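Doledton Residents' List – archive
Posted by Sigrun Sundqvist, Thursday, 9.22 pm
4 replies · 22 views · Share

This site uses cookies to remember your settings. Accept | Manage

Subject: Re: Shed break-ins behind Solheim Terrace

Märta Backlund wrote:
> Has anyone else on the terrace had their shed opened this week? Ours
> was done overnight. They took my husband's drill and both bikes, and
> left the padlock on the path. The police gave me a reference number
> but said it may be a while before anyone can call round.

Dear Märta, dear all,

I'm so sorry to read this, and sorry too that I didn't see it until after supper. You must be feeling wretched, especially about the bikes, which I know you had only just got ready for the boys.

You're not the only ones. We had 2 sheds done on our side in October, mine and the one next door, and both times it was the hinges they went for and left the lock alone (mine was a good Jimach one, too, and much use it was). I lost a strimmer and a box of my father's chisels. The strimmer I can live without, but I do still think about the chisels.

The officer who came to us was very kind and stayed for a cup of tea. She said to ring in with anything we remembered later, however small, and to quote the reference every time – mine ends in 824, and I had it by heart by the end of the month. She also asked for serial numbers, and of course I hadn't written down a single one. 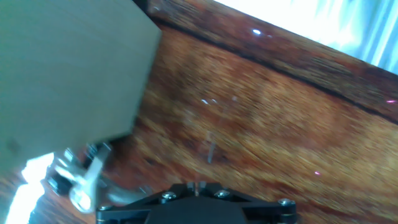 Since the break-in I've been making a proper list of what we own, serial numbers and all, and I would urge everybody to do the same before the dark evenings set in. I do mine at the table, one thing at a time, and it goes quicker than you'd think. A glossy wooden top with a strong reddish-brown grain like that one is handsome, but I put a plain cloth down before I photograph small tools, so they show up clearly. My insurers at Pliris took the photographs without any fuss.

Märta, do knock if you'd like company while you fill in the forms. I'm in most evenings, and there's cake.

With love to you all,
Sigrun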